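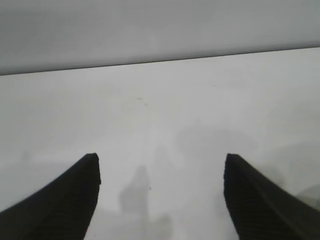 How far did we get with the Guerra oral history project since the last report?

Thirty-one interviews are recorded, and all but 10 of them are typed up and checked with the person who gave them.

Hi Meenakshi, me again with the winter update! I know you like the money first, so: we've spent $3913 of the grant so far, mostly on transcription and bus fares (the older folks on Trokgate Street don't drive anymore, and I'd much rather bring them to a warm room than sit in a drafty hallway). That leaves enough to get us through to the spring without asking you for more.

The interviews themselves have been a joy. Rosaura Ñahui talked for nearly two hours about the old Skendia cannery, the whistle, the lunch pails, the foreman who sang, and then called me that night with three more stories she'd forgotten. I've booked her again for January. Girish Dubey brought his mother's pay slips along and let us copy every one of them, so we finally have the shift times straight.

Now the slow part. Typing takes way longer than I told you it would, especially when people switch languages in the middle of a sentence. Jyoti Thakur has been doing the Hindi sections and she's great, but she only has evenings. I'd like to move some of the printing money over to pay her for more hours, if that's okay with you. Could you let me know before I order paper?

The booklet is still planned at 80 pages. I've got a rough order for the chapters, and the cannery one is far too long, so I'll be cutting that over the next few weeks (wish me luck). We also still need signed release forms from two families, and I'm going by in person to pick those up.

Receipts are in the usual folder. Call me any time after 4 p.m.!

Aarti Goel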